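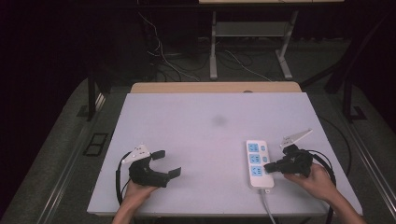

Kvam hand-held gripper pair, reviewed by Sioned Owen

Print this page | E-mail this page

We bought the Kvam pair in May to collect demonstrations for a two-arm policy at Firndale. Consuelo Espinoza and I split the recording. The task was a power strip on a flat white board, one gripper per hand, and we kept 471 episodes.

Grip force follows the trigger closely, and the flat fingers close parallel. They hold a smooth plastic housing well but are too wide for small switches. Expect to drop episodes where a finger presses the socket face and misses the button.

The cables are the weak point. They leave the rear of the handle in a wide loop and pull on the wrist when the hands cross — we lost 20 episodes to this before rerouting them. Wrist fatigue sets in after 65 minutes, so we swapped operators at that mark.

Time alignment between the two hands was good. Drurnby's export tool read the logs without changes. Zirkska's needed 2 fields renamed.

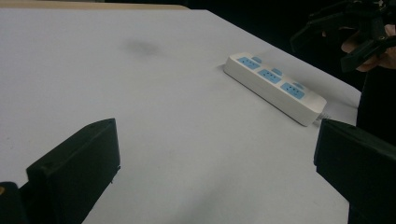 How much variation should go into the starting position of the object?
Enough to cover the area the arms can reach, with the angle changed as well as the location. Our first batch kept the strip at one angle, and the trained policy did poorly at any other.

The manual is thin on calibration. Repeat it at the start of each session and store the result with the episodes.

E-mail this review | Print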